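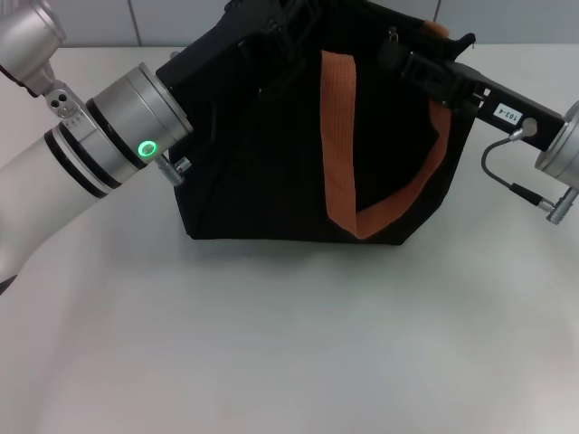 Household Textiles, Week 6: Looking After Cloth

Welcome back, everyone, and thank you for bringing in such a lovely heap of mending last Friday (I did enjoy the curtains!). We're going to stay with plain weave a little longer, as it turns up in nearly everything you own, from tea towels to shirts.

Do remember that the warp threads run the length of the cloth and the weft goes across. Pull a scrap gently both ways and you'll usually feel more give across the width, and then a great deal more on the diagonal, or bias, as dressmakers call it.

For next time, please read the Mulligan handout, pages 1 to 5, and wash one small cotton square at home, measuring it before and after so that we can talk about shrinkage. Halyna Ivanyshyn has kindly offered to bring her darning mushrooms, so do come with a holey sock or two.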